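Flurneo Grasp Annotation Kit
Set-up Guide for Study Sites

Section 3. Preparing and Recording the Held-Object Trials

3.1 Purpose of this section

This section explains how to prepare the gripper, the wrist camera and the recording station for the held-object trials in the Flurneo study. The method compares two estimates of how an object is tilted between the fingers: one taken from the wrist camera alone, and one taken from the finger joint readings. Sites must follow the same order of work so that results from Zillwood and Sikdale can be pooled.

3.2 Before you begin

Confirm that the Lennox recording software is open and that the site profile has been loaded. The emergency stop must be within reach of the operator at all times.

CAUTION: Keep hands, hair and loose clothing away from the finger linkages whenever the drive is powered. The linkages spread outward as they move and can trap a fingertip between the plates.

3.3 Loading the object

1. Set the drive to Hold and wait for the status line to read Ready.
2. Select an object from the thin-object set. Pens, markers and brushes are accepted.
3. Place the object between the two inner finger plates.
4. Close the fingers at the low force setting. Do not raise the force to correct a slip. Open the fingers and load the object again.
5. Release the object and move your hand out of the camera's view.

NOTE: Objects with a clip should be loaded with the clip clear of the finger plates. A clip caught under a plate changes the joint reading and makes the trial unusable.

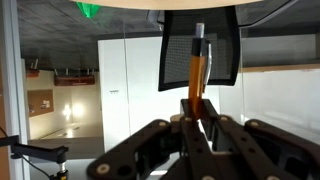 Tilt is scored against the long axis of the object, and the annotator sets this axis by marking two points on its visible outline. The points should be placed as far apart as the view allows. Where the lower end is hidden between the plates, as with the orange pen, the lower point goes at the place where the barrel meets the fingers. The silver pocket clip may be used to check the direction of the line, but it must not be marked as the edge of the barrel. Backgrounds are not controlled in this study. A dark mesh chair back behind the upper part of the pen is acceptable, provided that the outline can still be followed by eye.

3.4 Recording a trial

1. Enter the object code and press Start.
2. Hold the arm still for 3 seconds.
3. Run the wrist rotation routine from the Trials menu.
4. When the arm stops, press Save. If the object has moved in the fingers, mark the trial as Slip and save it anyway – slip trials are part of the analysis.
5. Repeat until 3 trials have been saved for the object.

3.5 Treatment of results

The pilot stage produced 939 saved trials across both sites. The camera estimate was the closer of the two for slender objects held near upright. The joint estimate performed better when the outline was broken by glare or by a background of similar color. For this reason the software stores both values and does not average them.

Annotators should not view the joint estimate before placing their points. If it has been seen, select Unblinded in the comment field and pass the trial to a second annotator.

3.6 Ending the session

Support the object with one hand before opening the fingers, using the Release command only. Keep the other hand clear of the linkages. Return the drive to Off, then export the session folder to the site drive. Calibration checks are described in Section 4.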